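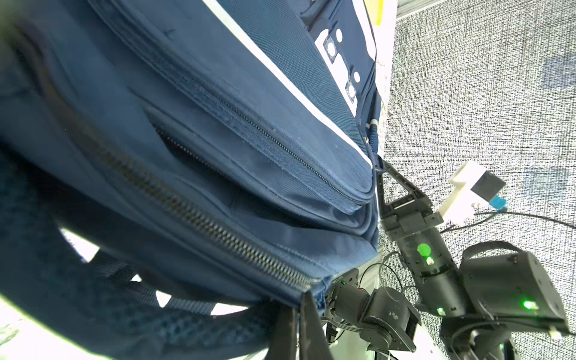
深蓝色双肩包，正面两道拉链，顶部有反光条

发件人：列表成员（通勤装备组）
日期：10月4日，星期日
主题：Re: Re: 「终身保修」到底保谁的终身

各位好：

先把前面那封信引在这里，免得新加入的人去翻存档。

> 我觉得大家对 Woler 的终身保修太苛刻了。人家页面上写得清清楚楚：
> 主面料、缝线、肩带都在范围之内，只要不是人为损坏就给修。现在
> 肯写「终身」两个字的厂家有几家？多花300块买个安心，我认为值。
> 另外听说 Findonar 明年也要跟进，说明这个方向是对的。

我不太同意，分几点说。

第一，「终身」是谁的终身，条款里没写。我把 Woler 的保修页从头读到尾，最接近定义的一句是「产品的合理使用寿命」。合理寿命是多久，由厂家的售后判断。也就是说，包坏了，他们可以说它的寿命到了。这种写法我在 Rasham 的旧条款里也见过，几乎一字不差。

第二，「不是人为损坏」这句话的弹性太大。一只包每天背着挤地铁，底角磨穿了算什么？拉链头脱了算什么？我翻了一下列表存档里大家贴出来的售后回信，被拒的理由大多是「正常磨损」。包身上先坏的地方本来就是磨坏的，把磨损排除掉，剩下的还有多少可保，请大家自己想。

第三，引文里说主面料、缝线、肩带都在范围之内，可是拉链呢？页面上拉链归在「五金及配件」，保修期是14个月，从出厂日算起，不是从购买日算起。在经销商仓库里放了大半年的货，到你手上就只剩一小截了。这一条写在页面最底下，折叠起来的，要点开才看得到。

第四，运费。寄过去自己付，修不了退回来还是自己付。有位成员去年12月寄修一只包，来回两趟加上检测费，他自己说再添一点就够买只新的。厂家没有食言，条款确实是这么写的，但这跟广告上给人的印象差得很远。

至于 Findonar 要跟进，消息的来源是什么？我只看到一个论坛帖子，发帖人说是听店员讲的。就算是真的，跟进也只能说明这句广告词好用，说明不了保修好用。Woler 自己的宣传册里有个数字，说某年处理了1,806件保修申请。处理了，是修好了还是驳回了？没有分开列。也没有说那一年卖了多少只包，这个数字放在那里我看不出任何意思。

我不是说保修一文不值。如果两只包别的都一样，当然挑有保修的那只。我反对的是把300块的差价直接记在「安心」的账上。我的旧包在 Sýkora 修鞋铺换过两次拉链头，当面讲价，下星期去取，没填过表，也没人问我要购买凭证。当然，不是每个城市都有这样的铺子，这一点我承认。

想请教几件事，知道的请回到列表里，不要单独回我：

有没有人真的凭 Woler 的终身保修换到过新包？请说明用了几年，坏在哪里，运费谁出的。

Rasham 改版以后的条款有没有把「合理使用寿命」删掉？我手上只有旧版。

二手转让以后保修还有没有效？Woler 的页面上写「限原购买人」，但客服给别人的答复好像不一样。如果有书面答复，麻烦把原文贴出来，转述的就不必了。

还有，回信时请把引文删短一点，上次那一串我往下拉了好久才看到新内容。

列表成员，潜水多年，偶尔冒泡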